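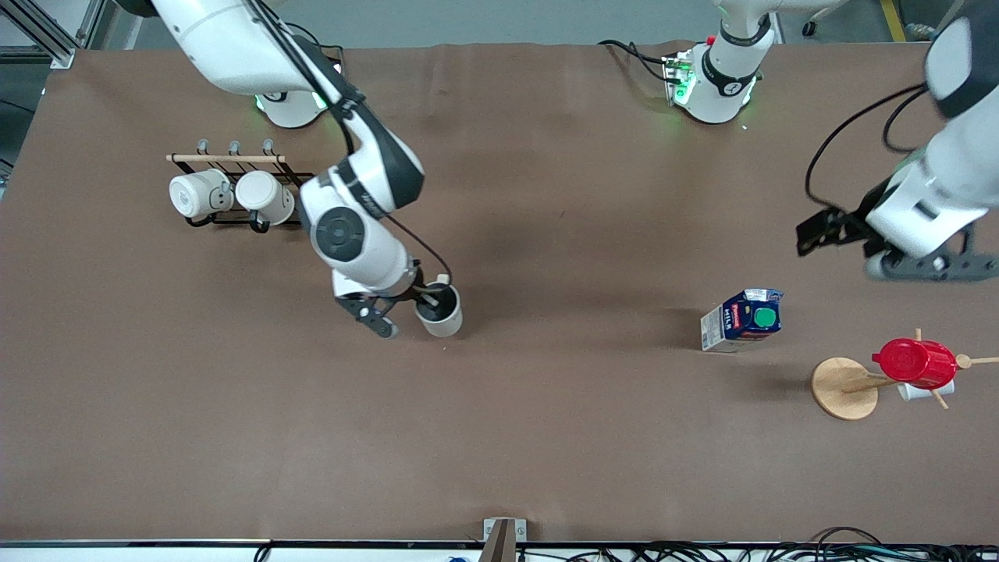

Lalit Pandey
Choosing and Living With a Two-Arm Kit
Course handout 2, to go with the August practical

Right, you've all had the product sheet for the Flekora two-arm kit, so I won't read it back to you. What I want to do in these notes is go through it the way I'd go through it if it were my own money, and tell you where I got on with it and where I didn't. Bring them along to the practical with your scribbles in the margins, please. Last year's lot left theirs on the bus.

The task we'll keep coming back to is the mugs one. There's a rack, there's a mug tree, there's a milk carton, and the arms have to pick things up and put them where they belong. It sounds like the dullest job in the world and I love it! Almost everything that can go wrong with a pair of arms goes wrong somewhere between a mug and a peg.

What you're buying

Flekora sell the kit in two ways. You can have the arms, grippers and control software and sort out the rest yourself, or you can have the full bench, which comes with the table, the fixings and a setup visit from Gratgate, who do the installing in this part of the world. We took the full bench. I'd do it again, though I grumbled at the price, and I'll come to the visit further down.

The thing to look at on any sheet like this is what's missing from it. On ours the payload and reach are on the front in big letters. Repeatability is on the second page. How long it takes a new person to get a mug onto a peg is nowhere, and that's the number I'd pay for. So we measured it ourselves, and you'll be adding to it.

The grippers

Two-finger parallel grippers, one on each arm. The fingers stay parallel and slide together and apart, so they're lovely on anything with two flat sides (a carton is a gift) and a bit fussier on anything round. With a cup you have choices. You can pinch the wall, with one finger inside and one outside, or you can go round the whole body if the fingers open wide enough, or you can try for the handle.

My own order of preference, for what it's worth:

Wall pinch first. It's quick to line up and you can see what you're doing from above. The snag is that the cup can swing about the pinch point if you grab it a long way off centre.

Round the body second. Very steady, but you need clear table on both sides, and once the cup is hanging on a rack you often haven't got it.

Handle last. I know, it's what you'd do with your own hand. But a handle is thin and curved, and you need it free to go over the peg anyway. If the fingers are holding the handle, where's the peg meant to go? Somebody always tries it and we all have a nice time watching.

On the review side, I'd give the grippers a good mark with a grumble attached. They close smoothly and the force setting does what it says. The grumble is the finger length. Long flat fingers are great for reaching in among pegs and awkward when you want to come down low beside something short, and you have to remember there's a good bit of gripper following along behind the tips. Flekora do a shorter set, sold separately. Of course they do.

Hanging things up

A rack with hooks and a tree with pegs look like the same problem and they aren't. Hooks on a rack tend to sit in a row, so once you've found one approach that works you can shift it sideways and use it again. The pegs on a tree go off in several directions. Every peg wants its own angle, and the post gets in the way of half of them. Then you hang a mug on an upper peg and it droops over the one beneath, and now the lower mug is partly hidden and you can't get at it without moving the first. Look at the red mug and the white one under it and ask yourself which you'd take off first, and with which arm.

I'd like you to have an answer to that before the session. A sentence will do.

The other thing about a tree is that it's light. Push on a peg and the whole lot wants to turn. With two arms you could steady the post with one gripper while the other does the hanging, and I'd expect at least one group to try it. It's slower. It also uses up your spare arm, so have a think about whether you'd be better off just coming in gently.

Two arms, one table

Here we get to the part of the sheet that says "full shared workspace". True enough, both arms can get to the middle of the table. Whether you want them both there at the same moment is another matter. The software has a keep-apart setting, and on our unit it came set so cautiously that the second arm would stop dead whenever the first one so much as leaned in. We brought it down with Gratgate on the phone. Please don't change it on your own, ask me and we'll do it together.

A plain way of working that suits beginners: one arm moves, the other waits somewhere high and out of the way. Hovering is fine. Swap when the first has let go. It looks a bit stiff, like two people being terribly polite at a buffet, but you'll finish more runs.

And mind left and right! They're the robot's left and right, so if you're standing facing it they're the other way about from yours. The software, the labels and these notes all use the robot's side. I've been doing this for years and I still point at the wrong one.

Numbers from our own runs

We logged 900 attempts at "pick up a mug and hang it" with people who were new to the kit. 841 ended with the mug on a hook or peg and staying there. I was pleased with that until I sorted the failures by where the mug was meant to go, and found the tree had most of them. So when you read a success figure on a sales page (any sales page, I'm not picking on Flekora), ask what the mug was being hung on.

The longest gap between starting a session and the first good hang was 107 minutes. That was me, on the first day, with the keep-apart setting as it came. I've left it in the log.

The setup visit

Gratgate sent an engineer who was with us for most of a working day. She levelled the bench, fixed the arms down, ran the calibration and then made each of us run it again while she watched. Worth every penny, that last bit. I'd read the calibration chapter twice and still had the order wrong.

What I'd have liked more help with is cable. Two arms need power, data and gripper lines, and each arm has to be able to swing without dragging any of them. The manual gives this half a page and a drawing I can't make head or tail of. Leave slack at every joint that turns, then move the arm by hand through its whole range and watch the cable the entire way, both directions. If you're budgeting for a kit, put in a line for cable ties and trunking, and put in more than you think.

I also had a look at the rival kit from Sandhu before we bought. Nice arms, slightly quieter. Their software wanted a separate licence for each arm, and by the time I'd added that up I'd lost interest. The group over at Zamumbridge went the other way and bought it, and they're happy, so do ask them when they come over for the joint session.

Covering the table

A small point that isn't on anybody's sheet. Use a plain covering, one colour, and pull it as flat as you can. A wrinkle you'd hardly notice can be enough to tip a cup being set down on its edge. It's also kinder to the mugs. Check it before you start and again after you've dropped something.

What to bring and what to do

Read the gripper chapter and skip the appendix on networking, we won't touch it.

Sketch the tree from above with its pegs and mark the direction you'd come in from for each one.

Write down your answer about the red mug and the white mug.

Work out, for the milk carton, whether you'd pick it up across the narrow way or the wide way, and what happens to the sloped top if you go too high.

Pick one claim from the Flekora sheet that you'd want to test yourself, and say how you'd do it with a table, a rack and an afternoon. Best ones get run in the session, and I'll put the results up with the next handout.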